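## 4. Your first planned motion with Clavgate

By now the Belten driver is running and the status line in the console reads `ready`. Good -- this is where it gets fun! In this section you'll load a workspace, check what the perception node has found, and send the arm to its first pre-grasp pose above a real object.

**Before you start**

- Keep the stop button within reach the whole time.
- Finish the camera calibration in section 3. A poor calibration makes everything below look broken when it's really fine.
- Close any other program that talks to the arm. Belten accepts one client at a time.

### 4.1 Load the workspace and check the detections

1. Open a terminal and start the planner:

 `clavgate start --workspace tabletop`

2. Wait for the line `scene: live`. The first start can take some 16 seconds while the shape library loads.

3. Set out a handful of objects with different shapes. We love a mixed table for this, with plates in a rack, a basket, a tray and a mug on its stand, because it gives both the segmenter and the planner something to chew on.

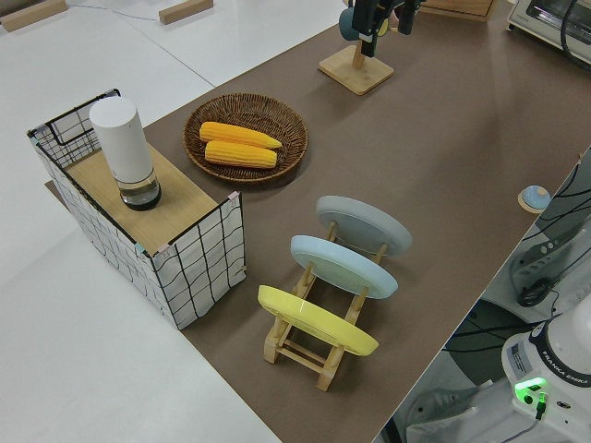 4. Type `scene list` and compare the names with what's on the table. Thin slats and wire frames are the usual trouble spots. If a rack comes back in pieces, run `scene merge` and pick the pieces by number.

5. Give anything you never want touched the `keepout` tag. The planner will treat it as solid and add the safety margin around it (2 cm unless you change it).

> **Note:** Hanging mugs are often half hidden from a fixed camera. If yours is missing from the list, add a second view with `scene addview` before you lower the detection threshold. Lowering the threshold brings in ghosts, and ghosts make for very strange paths.

### 4.2 Plan, preview, move

1. Choose a target by name, for example `target mug`.

2. Type `plan pregrasp`. Clavgate asks the Alipour solver for up to 4 candidate paths and sorts them by clearance, widest first.

3. Step through them in the preview window with the arrow keys. Do look at all of them! The top one is usually right, but you'll learn a lot about how the planner sees your table -- and you may spot a bad collision shape before the arm does.

4. Set the speed scale to `0.1` and press **Run**. The arm stops at the pre-grasp pose and waits.

5. If the pose looks good, type `accept`. If it's off to one side, type `back` and recheck the calibration.

> **Caution:** The preview knows only what the cameras know. Cables and clear parts may be missing from the scene. Walk around the table and look at the arm's path yourself before you press **Run**.

### 4.3 Larger items at the edge

Boxes and appliances near the edge of the work area need one extra step, as the camera often catches only part of them. Type `scene extend`, click the item, and drag the shape out to its true size. Save it under a Tasine profile and it'll load by itself next time.
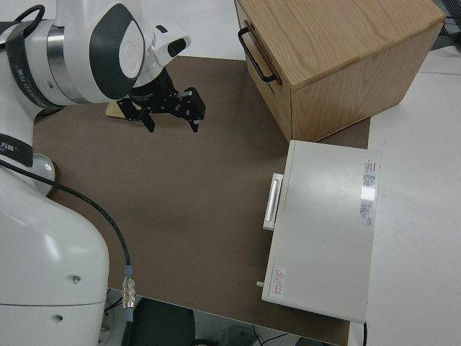
*Figure 4-2. Arm and gripper at the left of the brown board, with a wooden box and a white appliance at the right.*

With the profile saved, run `plan pregrasp` again and watch how the paths change. Try it with the margin at 2 cm, then at 4 cm. If no path is found at the wider setting, go back to the narrower one or move the item farther out. Settings are kept when you quit with `clavgate stop`.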